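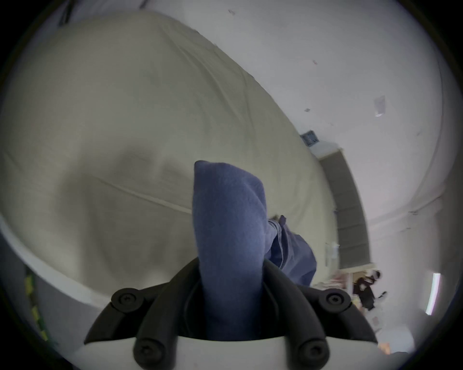
Orestis Tzavaras wrote back on the last report to ask why the repair figures were given by month when the grant was made by site, and whether the Plerimis sessions were costing more per item than the ones at Dotia. The figures below are split by site for that reason, and the old monthly table has been dropped.

Clothing and Textile Reuse, second progress report
Period covered: July to January

Items taken in
We took in 1746 items over the period. Of these, 1649 were sorted by the end of January and the rest are in the back store at Dotia. Most of what came in was children's clothing and bedding. Coats were down on the first period, and we had to turn down two requests for adult winter coats in December.

Dotia
Dotia is open four mornings and is still the main sorting site. The new shelving went up in September. It cost less than budgeted and we would like to move the difference to thread, zippers and laundry, which have all gone up. The washer was out of service for most of October. Bedding went to the laundromat on Khattak Street while we waited for the part, and those receipts are in the attached folder.

Plerimis
Plerimis is the smaller site and opens from 4 p.m. to 7 p.m. only. To answer the question above, yes, it costs more per item. The rent is the same every month and fewer bags come through the door. The people who use it mostly work days and could not get to Dotia in the morning, so we would like to keep it open through the end of the grant and look at the numbers again then.

Repair classes
We ran 12 classes, which meets the target. Attendance was 220 across both sites, counting repeat visits. Basic darning and hemming filled every time. The zipper class did not, and we have combined it with buttons and fasteners for the spring. Welington Macedo taught the darning classes at both sites and has agreed to do so again. Two of the older sewing machines skip stitches on heavy fabric and need servicing before we offer the denim class.

Changes from the plan
The pickup route through Nollesari has not started. The van quote came in higher than the one in our application. We have asked for a second quote and will send it when we have it. Until then, Nollesari households can leave bags at Plerimis during opening hours.

Spending
Spending is under budget overall because of the van. Rent, supplies and teaching fees are on track. Laundry is over. We are asking for approval to move the unspent shelving money as described under Dotia, and need an answer before the next supply order in March.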